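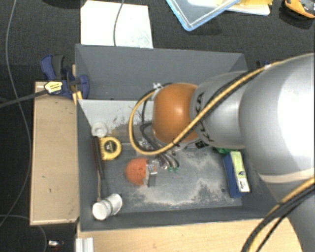 About Skorkport

Search the site
Type a word, e.g. hockey, bins, repairs
Go

Posted by Hedvig Sjögren, November 10, 2025

Skorkport lends and looks after balls. Playground balls, practice balls, dimpled ones, smooth ones, the small hard ones that go under the radiator in the hall. Schools and clubs pay us once a term, we bring bins of balls, they play with them, we take them back, clean them, check them, bring more. Been doing it from Unit 2 in Bendham since the spring before last. Before that it was my garage and a very patient neighbour.

Updating this page in between deliveries so apologies for the state of it. Old version still had the garage phone number on.

Who we are

Tyra Boström started it. She taught PE in Stilham for years and had one cupboard, and in the cupboard was a net, and in the net was everything. Flat footballs, a shuttlecock with three feathers, tennis balls gone bald. Every September somebody ordered new ones and every July half of them were on the roof. She thought a school shouldn't have to own all that. Same idea as library books.

I'm Hedvig. I do the bookings, invoices, the van on the Dalen run, and this website (badly). I used to work in a garden centre, so I know a lot about moving things in bins and very little about sport. Tyra says that's fine as she knows about the sport.

We have part-time help in the busy weeks – start of term, and the fortnight before sports day when everyone rings at once.

What we lend

Mostly balls for indoor halls and hard playgrounds. The orange-red dimpled ones are what people know us for. Rough surface, easy to grip with cold hands, easy to see on wet tarmac or in long grass. We also do:

– soft foam ones for infants
– tennis balls, new and "second life" (bounce a bit lower, good for little ones)
– hockey practice balls
– size 3 and size 4 footballs
– beanbags, which aren't balls, but everyone asks

No cricket balls. We did try. Too many windows, and the insurance man went very quiet on the phone.

Last school year we lent out 1,902 balls. Sixty-five schools and clubs on the books at the moment, most of them in Stilham and Bendham and the villages up towards Dalen. We don't go further than that. People do ask. The van is old.

The bins

Worth a word becuase new customers always want to know. Grey, rectangular, smooth walls, open top, and a divider down the length so there are two compartments. Tyra's idea was one side for balls that are fine and one side for balls that aren't. So when a child finds a split one they don't put it back with the rest and find it again next week. Works very well in most schools. In some schools both sides are just balls.

They get scuffed. The dividers get it worst, all sorts of marks along them, and there's a line of brown muck that collects down in the bottom corners that you can scrub at all afternoon. We do scrub. But if your bin turns up with scratches on it, it isn't dirty, it's had a life. If it turns up actually dirty, ring me and I'll swap it.

Please don't stand on them. Please don't keep anything else in them over the summer. We've had back a bin of wet bibs, a bin of recorders, one with a hamster cage. (No hamster.)

Cleaning and checking

Everything that comes back goes through the same thing before it goes out again. Doesn't matter if the school says they weren't used.

First the balls get tipped and rinsed. Grit is the main problem with dimpled ones, it sits in the dimples and wears the surface round them. Warm water, mild soap, soft brush. Not hot. Hot water makes the cheaper ones go tacky and then they pick up every hair in the building.

Then drying on racks. Overnight in summer, two nights in winter, longer if the heater's sulking.

Then checking. One ball at a time, turned all the way round. Splits, flat spots, lumps, bits of the surface coming away. Ones that hold air get squeezed and bounced, and if they don't come back up to the line on the wall they go to the second-life pile. Solid ones just get looked at and given a good press. Good balls go into one compartment, doubtful ones in the other, and the doubtful ones get a second look from somebody else. Tyra is strict. I'm softer. Between us it comes out right.

What doesn't pass isn't all thrown out. Dog owners take a lot. The allotments in Stilham use old tennis balls on the ends of canes so people don't poke their eyes. One school in Dalen cut a load in half for an art thing and it looked lovely, there was a whole wall of it. What's left after that does go in the skip, we won't pretend otherwise. We're looking for someone who'll take rubber in small amounts. If that's you please write.

What it costs

One price, £285 a term for a primary school, all in. Delivery, collection, one swap at half term, and replacing whatever goes on the roof up to a sensible number. We've never written down what the sensible number is. It hasn't come up, apart from once.

Clubs pay less as they mostly want one kind of ball and one bin. Ring and we'll work it out. Nurseries too. Secondary schools more, sorry, they're harder on things.

No deposit. No contract longer than a term. If you don't like it, give the balls back.

How a term goes

You ring or email with what you want. I ask how many classes, indoor or outdoor, and where the bins can live. That last one matters more than people think, they're longer than you'd expect and they don't go round tight corners when full. A hall cupboard with a proper door is best. Under the stage is alright if somebody tall isn't the one getting them out.

We bring them the week before term, or the first morning if you're Dalen way. I carry them in, somebody signs the sheet, I have a cup of tea if offered. Half term I come back and swap whatever's in the not-fine side. End of term I take the lot.

Lost ones – just tell us. Really. Teachers hide it as if we'd be cross. We'd much rather know, because then the next bin is packed properly.

Things people ask

Can we choose the colour? For the foam ones yes. The dimpled ones come how they come.

Can the children come and see? Yes, small groups, closed shoes, coats in winter. They like the bounce wall. A class from Stilham came in October and we've had drawings up by the kettle ever since, mostly of the van.

Do you buy old balls? No but we'll take them. Leave them at the side door in a bag, tied, not loose, there's a slope and they go straight down it to the road.

Can you put our name on them? We can put it on the bin. Label on the short end. Names on balls wear off in a week and then you've got a smudge.

Do you do parties? No. Well. We did one. No.

Where we are

Unit 2, round the back of the timber yard in Bendham. Follow the track past the yard, keep left, the green gate sticks so lift and push. If you get to the river you've gone too far. Parking for a couple of cars, more if the timber people have gone home.

Open term time in the mornings, and most afternoons if I'm not out driving. School holidays is by arrangement, which means ring first. We shut over Christmas and for the middle bit of August.

What's next

Bit more room, hopefully. The racks are full from wall to wall at the end of every term and we're stepping over bins to get to the sink. Tyra wants a second sink. I want a second van. We'll see who wins.

We'd also like to do a proper loan for families in the holidays, one bag of mixed balls for a week, pick up from the unit. Tried it with some freinds this summer and nearly all of it came back. Details when there are any.

Bookings for spring are open now. Stilham schools, you know who you are, please send your lists in before the last week or you'll get whatever's left, and what's left is beanbags.

Hedvig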